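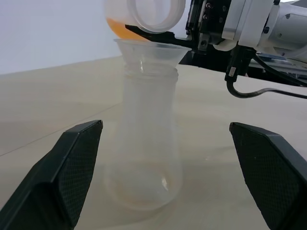 Se buscan participantes para las sesiones de revisión de fallos en el trasvase de líquidos con dos brazos

Laboratorio de manipulación de Celholm, en colaboración con Engelhardt
Plazo de inscripción: hasta el 3 de octubre

El laboratorio de Celholm busca 12 personas para una serie de sesiones sobre paradas y derrames en una celda de dos brazos. Buscamos gente que haya trabajado con líquidos en laboratorio, cocina industrial, farmacia o planta de envasado. No se exige experiencia en robótica.

Qué ha pasado

En agosto, durante una prueba de trasvase, el brazo que sostenía el vaso se detuvo a mitad del vertido. La parada la provocó el control de seguridad, que interpretó como choque un tirón del cable de la muñeca. El brazo mantuvo la posición, como está previsto, pero el vaso ya estaba inclinado y el líquido siguió cayendo hasta rebosar el embudo. El segundo brazo, que tenía la pinza abierta a ambos lados de la botella, no recibió la orden de retirarse. Parte del líquido llegó a la mesa y de ahí al conector de la pinza.

No hubo heridos. Se trabajaba con agua coloreada. La pinza quedó fuera de servicio y se sustituyó. La revisión posterior, dirigida por Lieselotte Görtz, encontró tres paradas anteriores del mismo tipo que se habían anotado como falsas alarmas y no se habían investigado.

La conclusión del informe interno es que una parada que inmoviliza el brazo no es siempre un estado seguro cuando hay un recipiente inclinado. Hay que decidir qué debe hacer el robot en ese momento: enderezar el vaso, esperar a una persona o apartarse. Para eso necesitamos ver cómo reaccionan personas que vierten líquidos a diario en su trabajo.

En qué consiste la participación

Cada participante acude a una sesión de tres horas. En la primera parte verá vertidos normales y otros en los que el brazo se para a propósito en distintos puntos del recorrido. Se le pedirá que diga en voz alta cuándo intervendría y de qué manera. En la segunda parte hará el mismo trasvase a mano, con vaso, embudo y botella, mientras se le interrumpe con un aviso sonoro. Al final hay una entrevista corta.

Los brazos se mueven detrás de una barrera. Nadie entra en la zona de trabajo con los motores activos. El participante tiene a mano un pulsador de paro y puede usarlo cuando quiera, sin dar explicaciones - también puede dejar la sesión en cualquier momento y cobra igualmente la compensación completa. Solo se usa agua con colorante alimentario. El colorante mancha, así que conviene no traer ropa clara.

Las sesiones se graban en vídeo y audio. Las grabaciones se guardan seis meses en los servidores del laboratorio y después se borran. No se ceden a Engelhardt, que recibe únicamente las notas sin nombres.

Requisitos

- Ser mayor de edad.
- Haber manejado líquidos en el trabajo durante al menos un año, ahora o en el pasado.
- Entender instrucciones habladas en español o en inglés.
- Poder estar de pie en periodos de media hora, con descansos.
- No haber trabajado para Engelhardt ni para Evov, fabricante del control de seguridad.

Las personas con marcapasos u otro dispositivo implantado deben indicarlo al inscribirse. Jana Lenz las llamará antes de asignarles fecha.

Compensación

Se abonan 60 euros por sesión, más el transporte público desde Illelcombe o desde cualquier punto de la red local. El pago se hace por transferencia. Quien venga en coche puede aparcar en el patio trasero, pero hay que avisar con la matrícula.

También buscamos: técnico o técnica de apoyo

Para el mismo proyecto se ofrece un contrato de 8 meses a jornada parcial. Las tareas son preparar la celda entre sesiones, revisar el recorrido de los cables, limpiar y secar mesa y pinzas, llevar el registro de paradas y acompañar a los participantes. Toda parada se investiga antes de reanudar el trabajo, aunque parezca una falsa alarma, y la persona contratada tendrá autoridad para suspender la sesión. Se pide formación profesional en electricidad, mecatrónica o similar. Se valora haber redactado partes de incidencias. El puesto depende de Wim Segers.

Cómo apuntarse

Para participar, pregunte por Jana Lenz en la recepción del laboratorio, en persona o por teléfono, e indique en qué ha trabajado y qué horario prefiere. Para el puesto técnico, entregue el currículum y una carta breve a la atención de Wim Segers. El informe de la revisión, en alemán y con resumen en español, puede consultarse en recepción antes de decidirse.

Se contesta a todas las solicitudes, también a las que no se admiten.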